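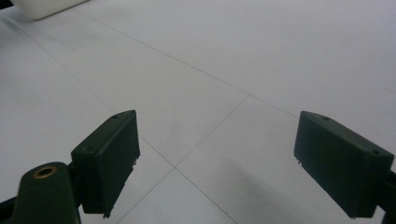
Usier Property Services is looking for a part-time evening cleaner for the Allby Medical and Allied Health Centre. The position is permanent part-time, 20 hours a week, Monday to Friday, starting in July. You would be working with one other cleaner and reporting to the site supervisor, Leonilde Serrano. Floors are the largest part of the job. Nearly all of them are pale grey-white tile like the floor in the photo, a colour that shows scuffs and mop streaks, so we need someone who is used to hard floors and takes care over edges and corners. There is a small amount of carpet in the two counselling rooms and the upstairs office.

The site

The centre is on one main level with a small upstairs area. The total cleanable floor area is 704 square metres. Tenants are a GP clinic, a podiatrist, a physiotherapy practice, a pathology collection room and the Porner Dental Surgery. The dental treatment rooms are cleaned by the surgery's own staff and are not part of this job, but their waiting room and toilet are. Parking is free after 5 pm in the rear car park off Valente Street. The 144 bus stops outside the front entrance and the last service back towards the station leaves at 10.20 pm.

Hours

Shifts are 5.45 pm to 9.45 pm. On Thursday the GP clinic stays open late, so the shift starts in the physio rooms and the clinic is done last. The centre is closed on public holidays and for one week after Christmas. Extra shifts are sometimes available at our other sites if you want them. They are optional.

Duties

Sweep, vacuum and damp mop all hard floors
Spot clean and machine scrub the corridors once a week
Clean and restock toilets, the staff kitchen and the tea point upstairs
Wipe down reception counters, chairs, door handles and light switches
Empty general waste and recycling and take bins to the kerb when due
Vacuum carpeted rooms
Fill in the cleaning log at the end of each shift
Report leaks, loose tiles, blown lights and anything else that needs a tradesperson
Lock up and set the alarm

Clinical waste and sharps are collected by a separate contractor. You must not handle them. You will be shown what the containers look like and who to ring if one has been left in the wrong place.

What we need from you

At least one year of paid commercial cleaning work. Health, aged care or school cleaning is preferred but office cleaning is fine.
Experience with a walk-behind scrubber, or willingness to learn. We will train you on ours.
Current police check, or agreement to get one. We pay the fee.
Proof of hepatitis B and flu vaccination before the first shift.
Right to work in Australia.
Enough English to read product labels and safety sheets and to write a short note in the log.

The job involves bending, pushing equipment and being on your feet for most of the shift. Full mop buckets and boxes of stock can be heavy and a trolley is provided. If you have an injury or a condition that affects how you work, please tell us when you apply so we can talk about what can be changed.

Pay and conditions

Paid under the Cleaning Services Award, with the part-time and evening allowances that apply. Super is paid on top. Annual leave and personal leave build up in line with your hours. We supply uniform shirts, gloves and all products, and give a yearly allowance towards non-slip shoes. Pay is fortnightly.

Your first three shifts are paid training shifts alongside Leonilde. There is a six-month probation period.

About us

Usier has been cleaning local buildings for 35 years. We look after small sites, mostly clinics, libraries and council offices. Most of our cleaners stay at the same site from year to year.

How to apply

Send a resume and the names of two referees through the form on our Jobs page, or drop them in at the office between 9 am and 3 pm. A cover letter is not needed, but please say which evenings you could come in to see the site. We will interview as applications come in and the ad will be taken down when the job is filled. Applicants who are interviewed will hear from us either way within 7 days.

No agencies, please.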